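Arm on the filling bench, three months in

samina_g
We had an arm put in on one of our filling benches and since people on here ask what it's like to work next to one, I'll write down how it has gone so far. I'm shift lead at Ccori. We pack loose spices, seeds and dried herbs, 11 of us on the floor. The arm came through Joritel and went live on 7th July. It does small jars only. It takes the green funnel to the jar, a measured dose comes down, and it moves along to the next one. Everything before and after that is still people: opening sacks, checking weights, lids, labels, boxes.

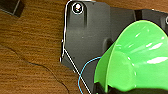 Before, two people would fill by hand for most of a shift, and our best day on small jars was 266 trays between them. The arm's best day is 526, but that was black peppercorns, which run like water. Ground turmeric is another matter and I wouldn't quote that number to anyone. What has changed most is the pace for whoever is on lids. When a person filled, they stopped to talk, or stretch, or went to find a pen, and the lids person got a breather at the same time. The arm doesn't do that, so lids has become the job people try to avoid.

kastriot_h
Same at ours (pet food, bigger bags). The slow bit moved down the line and landed on the person with the tape gun. Management only looked at the filling figures for the first month and thought it was all going wonderfully. Did you slow it down in the end or put a second person on lids?

samina_g
Both, in a way. We run it slower than Joritel set it up, and we swap the lids person every hour. Before that it was whoever drew the short straw for the whole morning.

Gijs D
I'll be the grumpy one. If you slow it down to suit the lids, and you still need someone to keep an eye on it, what did you buy? You had two people filling. Now you have an arm, somebody minding the arm and somebody on lids who hates their day. I've seen this at two places and in both of them the sums were done by the person selling it.

samina_g
Fair question. Nobody minds it full time. Whoever is on weights is near enough to hear it stop. For me the gain is wrists. We had four people with wrist or thumb trouble from scooping, one of them off for weeks, and hand filling of small jars was the cause every time. I can't put that in a spreadsheet very well but I know who was wearing a splint at Easter.

lotteverbeke
Wrists were the reason at our place too – nuts and dried fruit, if you can believe how heavy a scoop of almonds gets by two o'clock. I was against it for about as long as it took to do a week without painkillers.

What I would watch is cleaning. Ours was sold to us as a quick wipe between products. With allergens it is never a quick wipe. We ended up with a separate funnel for each product group and a rule that the person who changes it signs the sheet. That's a proper job with a name against it now, and they did get a small pay rise for it, after some arguing.

Gijs D
The pay rise is the first thing in this thread I've liked.

sem_va
I do changeovers on a similar bench, so from that side: dried herbs hang up in any funnel if they're a bit damp, and then the arm carries on quite happily filling jars with nothing. Check your weights early in the run, then again once it has been going a while. And let the people on the bench write the changeover sheet. Ours came from the office and had the steps in an order that meant walking round the table twice.

samina_g
Thanks, we've had the empty jars as well. Oregano. Our sheet is on its third version and the bench wrote the last one, which is the only one anybody follows.

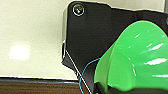

What happened to the two people who used to fill? They are both still here. One does changeovers and cleaning and had four days of training for it, and the other asked to go on goods in and seems to prefer it. We haven't taken on the seasonal filler we normally get in September, though, so I won't pretend it hasn't cost anyone any work. It has cost somebody we never met.

Gijs D
That last part is what I was getting at. There's no redundancy so it gets called a success, and the seasonal lad goes somewhere else. I did three autumns like that when I was starting out and it's how I got taken on.

kastriot_h
We lost two seasonal places as well, but we also couldn't fill them the year before. I don't think it's as clear as you make it.

Gijs D
Maybe not where you are. Round here you'd have had people asking.

lotteverbeke
Samina, how do you handle breaks? Ours runs through and I've never been happy about it. You come back from your tea to a row of jars waiting for you.

samina_g
We stop it for breaks. It was the first thing the floor asked for, and the manager agreed once he'd stood on lids himself for a morning. It starts again when the person on lids says they're ready – their call, not mine.

sem_va
Wish we had that. I'm going to bring it up.

Contact the moderators | Copyright of posts remains with their authors | Back to top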